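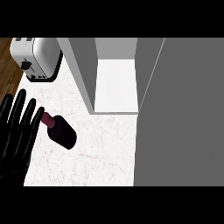 Let the beginners drive

I have a bee in my bonnet about who gets to teach robots, and it started with a wine bottle lying on a marble worktop. A simulated bottle, I should say, in a simulated kitchen, with a black robot hand coming in from the left and me on the other end of it with a headset on and my tongue sticking out.

I'd gone to Murivholm in January for a couple of days with the people who run a teaching project called Jelton. You move your hand, the robot's hand moves, and the whole thing gets saved so that a learning program can have a go at copying you later. My job was to pick up the bottle and stand it in the open grey compartment behind it. Easy! I have been picking up bottles for most of my adult life.

It took me 49 goes to get one that was any use. You can't feel anything, for a start. Your own fingers close on thin air and you have to judge by eye whether the robot's have reached the neck yet, and from above, a small gap and no gap look very much the same. I knocked the bottle away. I closed the fingers too early. Once I got it nicely off the counter, felt terribly pleased with myself and promptly bashed it on the side panel.

Saimi Tuominen, who looks after the recordings, could do the same job in four seconds without seeming to think about it. Lovely to watch. And the plan, as in most places I've visited, was to train on her runs and quietly bin everybody else's.

I think that's a mistake, and I told her so over lunch (she disagreed, and she's had a lot longer to think about it than I have). Saimi is never in trouble. Her hand comes in at the right angle every time, so a robot that learns only from her sees the bottle from the right angle every time. What does it do on the day it arrives a bit low, or nudges the neck and the bottle starts to roll? It has never seen anyone get out of that. I got out of it constantly. I was practically living in it.

Now, I don't mean feed it any old rubbish. Her answer was that clumsy runs teach clumsiness, and she's right about a good many of mine — the ones where I just dithered over the worktop for nearly a minute should go straight in the bin. But a run where somebody fumbles, backs off, has another look and then gets hold of it properly seems to me worth keeping, ugly as it is. Keep the recovery and cut the dithering. Somebody would have to sit and mark up where one ends and the other begins, and I accept that's dull work and costs money.

There's also the plain matter of whose habits we're copying. Two people had made almost all of the Jelton recordings, both right-handed and both very quick. My mum would go at that bottle quite differently, probably with her palm under the fat end, and I'd like a kitchen robot to have met somebody like her before it meets her actual kitchen.

Saimi has kept six of my runs, by the way, in a folder of their own. She hasn't trained on them yet. I keep asking.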